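The ferry to Wuris left at six, and she missed it by the length of the pier. The next one was in the morning. She paid 277 for a room above the ticket office and carried her bag up.

Her mother had left her the house in Harkura and 2,649 in a savings account. The buyer wanted an answer by February.

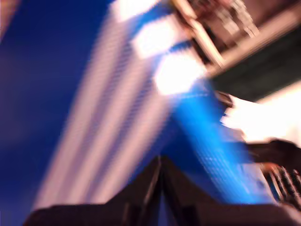
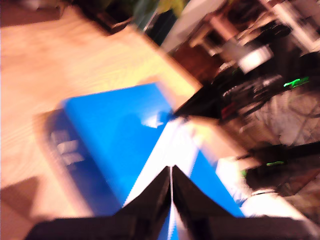 She had not slept in the house since she was nine. What she remembered was the stove, the smell of kerosene, and her mother counting coins at the kitchen table. The coins were kept in a blue box, and she was not allowed to touch it. Once she did, and found only two buttons and a ferry ticket, one way, never used.

She lay down with her shoes on. At five the horn sounded. She went down and asked the clerk for a return.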